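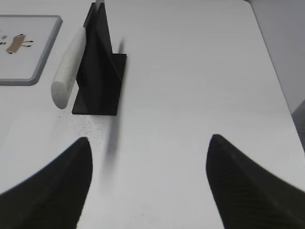
4.2 Pictures on things we cut on

When we began the household survey in Penix and Ornum we had not meant to give chopping boards a section of their own. They were one line on a long form, between baking tins and colanders, and we expected people to tick the box and move along. Instead they wanted to talk. Of the 327 households that returned the form, a good many wrote in the margin beside that line, and several carried on over the page — about a board brought back from a holiday, or one that had come with a flat and stayed through two further moves.

The forms recorded 468 boards in all, and we sorted them using the Bittencourt headings introduced in Section 2 (plain, patterned, lettered, pictorial). The first two headings gave us little trouble. The last two overlapped a good deal more than we would have liked, as a board with an animal on it will quite often have the animal's name on it too. The board in Figure 3 is of this sort: a plastic one, white with a grey rim and an oval hole for the handle, printed with a cartoon deer and the word "Deer" in small cursive letters. We entered boards like it as pictorial and added a note for the lettering, and we would ask anyone reusing our tables to read that column alongside the notes.

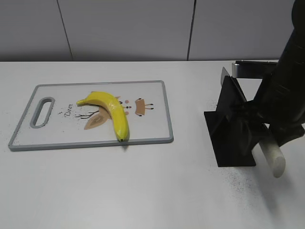
It was in the 37 follow-up interviews that the subject really opened up. We asked people which boards they reached for on an ordinary evening and which they kept back, and the answers had surprisingly little to do with price or age. Many of those with a pictorial board told us they turned it over to cut on the plain side, so as not to score the picture. Others did the opposite and were quite cheerful about it: the picture was there to be used up, and a worn one showed that the kitchen had been busy. One respondent in Ornum kept a lettered board for bread alone and was firm that onions should never touch it, though she laughed when we asked who had made the rule.

Families with small children spoke of pictures in a different way again. A board with an animal on it was "the children's board", whether or not the children ever did any cutting, and it tended to live low down, in a drawer or beside the bin, where they could fetch it themselves. We heard this in both towns and had not thought to ask about it on the form, so we can't say how common it is.

A word is needed here on shops. Respondents in Penix named Brikanik, the hardware shop by the bus station, far more often than any other seller, and its stock in May, when most of the forms went out, leaned heavily towards pictorial boards. Some of the difference between the two towns may come down to nothing more than that one set of shelves. We return to the matter in Section 5, where the same shop turns up again under tea towels.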